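From: Adelino Serrano
To: folent-users
Date: January 19, 2025
Subject: Re: [folent-users] Stale dimensions after cache rebuild

> After the upgrade I rebuilt the thumbnail cache on the test server and
> a good part of the older gallery now shows up stretched. The originals
> on disk are fine. Running the rebuild again changes nothing. I'm on the
> Deden storage backend, if that matters. Is there a way to force it
> short of importing everything again?

The backend does matter, but only indirectly. I see the same thing on the local disk backend if the records are old enough.

The rebuild command does not read the width and height from the original. It takes them from the item record, scales to the target box, and writes the result. If the record was created before the importer learned to apply the orientation tag, the two numbers are swapped. The old renderer ignored them and measured the file each time, so the error never showed. The new one trusts the record to save a read. On Deden every read is a network round trip, and I assume that was the motive.

You can confirm it on a single item. Dump the record, compare its width and height with what any image tool says about the file after rotation, and see if they are reversed. I checked 30 items from my own archive and every stretched one had the swap. The ones that were square or already upright came out fine, as you would expect.

To repair the records without a new import:

1. Stop the queue worker. If it is running it will write the old values back from its own copy.
2. Run the metadata refresh with the dimensions flag set. Do not use the full refresh, which also resets captions to whatever is embedded in the file.
3. Clear the thumbnail directory by hand. The rebuild skips any file newer than its record, and the refresh does not touch the record's timestamp.
4. Start the worker and run the rebuild.

On Vustel, my small machine, steps 2 and 4 took 20 minutes together. Memory use stayed flat when I set the worker count to 2. With the default it went into swap and I had to kill it.

Two robot arms over a white table with an orange cloth and tableware:
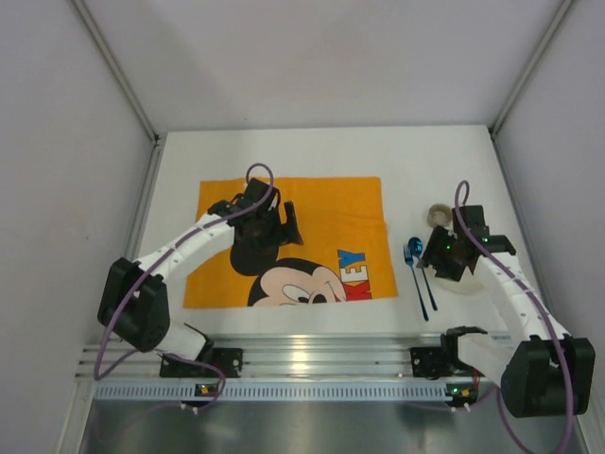 The one case this does not cover is items brought in through the Jurčo converter. It strips the orientation tag and rotates the pixels itself, but older releases left the tag in the sidecar file. The refresh then reads the sidecar, applies the rotation a second time, and you are back where you started with the numbers swapped the other way. Delete the sidecars for those items first, or pass the option to ignore them. I would go with the option, as the sidecars may hold keywords you want to keep.

I have a patch that makes the rebuild compare the record against the file header and log a warning on a mismatch. It adds one short read per item. I'll post it in a separate thread once I have tested it against a remote backend. If you can send me the dump of one bad record from your Deden setup, with the paths removed, I can add it to the test set.

Adelino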